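Deputy Was Told of Ulto Contract Problems Months Before Hearing, Transcript Shows

7/22/23

A former deputy in the state comptroller's office told lawmakers that she warned her superiors in writing about a no-bid contract with the consulting firm Ulto, and that the warning sat unanswered while the agency kept paying the bills, according to a transcript released by the Senate Oversight Committee.

Ha-rang Ok, who left the office in May, answered questions behind closed doors for most of a working day. Two lawyers for the comptroller sat beside her and objected often. The transcript runs to 496 pages, a good share of them taken up by arguments over whether she could answer at all.

What she did say does not match the account the office has been giving. The comptroller's staff has maintained that the first sign of trouble with the Ulto deal came from an outside audit. Ok testified that she sent a memo to the general counsel well before that audit began, and that she followed it with two emails.

"I asked who had approved the extension," she told the committee, according to the transcript. "I was told it was being looked at. I asked again and was told the same thing."

Asked whether anyone ever came back to her with a name, she said no.

The contract was sold to the public as a modest one. Ulto was hired to review how the state tracks unclaimed property, a job that was supposed to last 24 weeks. It was extended 4 times, each time without bids and each time under a rule meant for emergencies. Lawmakers from both parties spent a long stretch of the interview trying to learn what the emergency was. The lawyers objected to that question as well, citing internal deliberations, and Ok was instructed not to answer.

The privilege claim deserves a closer look than it has gotten so far. The office has not said that the governor asserted it, and it has not produced a letter from anyone who did. Its lawyers said only that they wished to "preserve the option" of making the claim later. The committee chair let that stand for the rest of the interview, then complained about it at a news conference afterward. If the chair believes the objections have no basis in law, the committee has had the power to say so and to seek a court order. It has done neither.

The minority members did not come off much better. Several used their time to ask Ok about her party registration and a lunch she had with a former colleague. She said the two of them had talked about a retirement party.

A spokesman for the comptroller called the testimony "one employee's recollection" and said the office had cooperated fully with the inquiry. That is a generous reading of the record. The committee asked for all emails mentioning Ulto and received 600 pages, many of which, staff members say, were copies of the same invoice. Neither of the two emails Ok described was among them. Asked whether those messages still exist, the spokesman said he would check. He had not called back by the time this item was posted.

Ulto did not respond to questions. The firm shares an address with Sfeir, a lobbying shop that has represented it at the Capitol. Ok was asked if she knew of any meetings between Sfeir and the comptroller's senior staff.
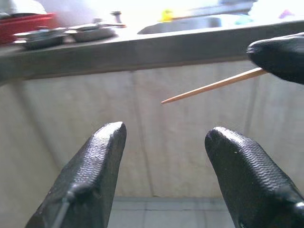 She said she had seen the name on a calendar and did not know whether the meeting took place. The lawyers let her get that far and then stopped her. The calendar itself has been requested, and the office says it is being reviewed for release, with no deadline given.

Sen. Zuvley, the committee's vice chair, said the transcript "answers the big questions." It is hard to see which ones. After a full day of testimony, the public knows that a warning was sent and that the payments went on. It does not know who read the warning, who signed the extensions, or what the state got for its money. Ulto's final report, if there is one, has not been made public.

The committee says it plans to call the general counsel next, again in private. Sen. Zillitz, who has pushed for open hearings, said she would vote against another closed session, though she voted for this one. Asked what had changed, she said she had expected a fuller set of answers.

No date has been set for the interview. The comptroller's office said it would send lawyers.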